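Limonade zum Selbermachen im Nachbarschaftstreff Akik

Der Nachbarschaftstreff Akik bietet ab Juni einen Limonadenkurs an. Am Donnerstag stellte Leiterin Amerley Mensah das Programm vor. Geplant sind sechs Abende, jeweils zwei Stunden lang -- Beginn ist um 18 Uhr. Verarbeitet werden Zitronen und Limetten, dazu kommen Zucker, Wasser und Eis.
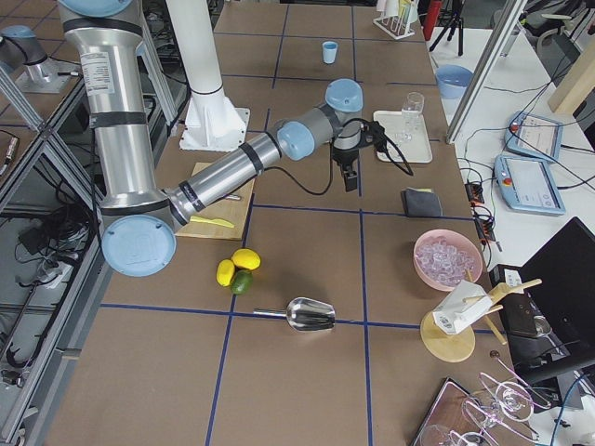
Die Teilnahme kostet 28 Euro pro Person, Obst und Eiswürfel sind im Preis enthalten. Schneidebretter, Messer und Gläser stellt der Treff. Wer möchte, kann eigene Flaschen zum Abfüllen mitbringen. Kinder ab acht Jahren dürfen in Begleitung teilnehmen.

Finanziert wird die Reihe zum Teil über einen Zuschuss der Miltum-Stiftung in Höhe von 2.000 Euro. Anmeldungen nimmt das Büro im Erdgeschoss entgegen, vormittags auch telefonisch.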